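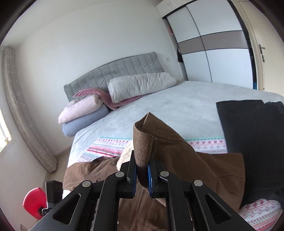

Avell Local History Board > Elections and Parliament > When did we lose our second MP?

marshwalker
Trying to settle something before I write it into the parish booklet. My late uncle always swore that Avell sent two members to Westminster until the borough was swallowed by the county division. The plaque outside the old Stirelura Hotel says one. Who's right, the uncle or the brass?

oldhustings
The uncle. Two members until the seats were redrawn, then none of our own. The plaque was put up by the hotel, which also claims a royal visit and a ghost.

tidetable9
Not so fast. I've been through the poll books and there's a gap of seven years where only one name is returned. I think we were down to a single member well before the boundaries moved.

oldhustings
One name returned at a by-election, because only one seat was vacant. The other chap was still sitting. Asleep, judging by how often he spoke, but sitting.

tidetable9
Four by-elections in seven years? Careless of them.

oldhustings
Two died, one was made a judge and one was unseated for treating. Free beer in five public houses, all of it itemised in the petition. It's the best reading in the record office.

cha_lane
Can confirm the beer. One of the five was the Clurnadier Arms, at the bottom of Cha Lane, and the landlord was still chasing payment the following November. I don't agree that the sitting member was asleep, though. He asked about the harbour dues more than once.

oldhustings
Twice. He owned the harbour.

marshwalker
So can I print "two members" or not?

tidetable9
Print it if you must, but put "usually" in front. I still want to see the writs.

cha_lane
"Usually" would be daft — the borough either had two seats or it didn't. Say two seats and leave the vacancies to a footnote.

marshwalker
Footnote it is. The beer is going in the main text.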